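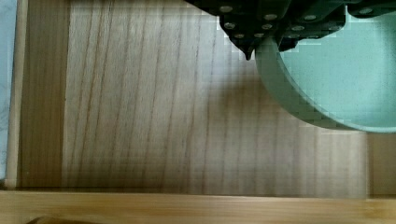
Mint-green container against the grained floor of a wooden tray.

Tray storage, bench 12

The shallow wooden trays on the Brindon shelves have been relabeled as of 3/9/18. Each tray now takes one type of container only. Round containers go in the top row, lids in the row beneath.

Wipe the tray floors along the grain with a damp cloth and dry them before loading. Do not soak. Standing water lifts the grain, and two trays had to be sanded with 100 grit, then 200, before they could go back on the shelf.

Load limit is 16 lb per tray. Containers should sit flat and below the rim so the tray clears the one above it.

Replacement labels are in the Quartey cabinet. Report split corners to Nana Odoi.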